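3.2 Workstations and how parts are laid out

The study follows the refurbishing of office desktop computers at Traka, a repair workshop that buys retired machines in lots and sells them to schools and small firms. Between February and May the workshop handled 1363 towers. We recorded the condition of each one on arrival and kept a separate log for the 71 that needed work on memory, expansion cards or drives.

Every tower is opened in the same way. It is laid on its side with the panel off, so that the board faces up and can be reached from above. Working from above matters in this kind of case because the power supply, the drive bays and the wiring all share the space around the board. A cable that crosses a memory slot has to be moved before a module can be seated, and in our log this small job was recorded more often than any fault in a part.

The layout of the bench was changed once during the study. In the first version, known in the workshop as Jonik, loose boards were kept in a shallow tray next to the case. In the second, called Wemik, each type of part was given its own upright place. Boards were held by their edges, with the contacts free. The comparison in Section 4 uses 30 towers from each layout. Figure 4 shows a thin board held upright near a gray panel of holders (a), an open case on the slatted table (b), and the inside of an open Dell desktop (c). 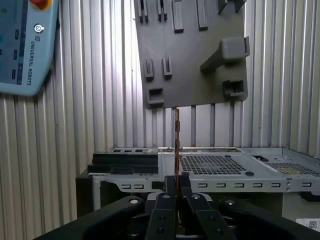
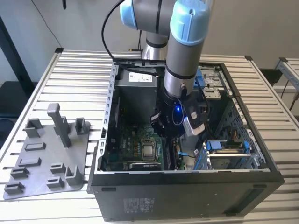
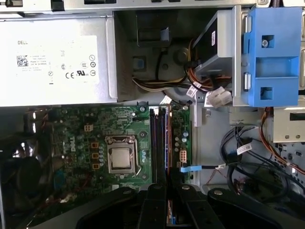

Figure 4. Parts storage and open cases at the workshop.

Özkan, on reading a draft of this section, objected that the layout of the bench was getting credit that belonged to the makers of the cases. Colored tabs and drive carriers that come out without tools had saved more time over the years than any tray or rack, and a fair comparison would keep to a single case model. The remark is a reasonable one. Our two groups were not matched by model, and the second group had six more towers with tool-free drive carriers than the first. We have therefore left drive work out of the main comparison and report it on its own in Table 5.

For memory and expansion cards the question is simpler. The slots differ little from one model to the next, and the steps are the same: clear the cables, open the latch, line up the board, press it down, check the seating. We timed each step from the moment the board left its holder or tray. Time spent looking for the right part was logged separately, as it depended on how well the shelves had been stocked that morning. Towers with a bent socket pin or a cracked latch were set aside and do not appear in the timings.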